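Section 5: Driving the arm by hand controller in a Flirnine practice room

I wrote this part after my own first try, so learn from my mess!

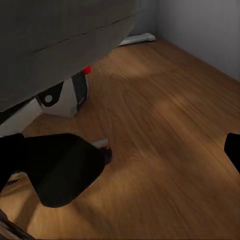
Before you record anything, spend a few minutes just moving around. My first 18 demos went in the trash, mostly thanks to jerky wrists (mine, sadly).

1. Load your room and pick the wrist view.

2. Squeeze the grip button and hold it. The arm follows your hand only while you're squeezing.

3. Open the gripper all the way, then press Record.

4. Come in slowly and stop short of whatever you're picking up. Line up your fingers, then close — gently, with the trigger half down.

5. Lift, pause for 2 seconds, and press Record again to save.

Note: If your arm gets tired, let go of the grip button, shift your hand somewhere comfy and squeeze again. Vernon Arsenault showed me that one and I use it constantly.

Caution: Don't push the fingers into the floor or the furniture. The simulator will fight back, the arm will jump, and you'll want to delete that take.

Saved takes show up in the Undum folder, newest first.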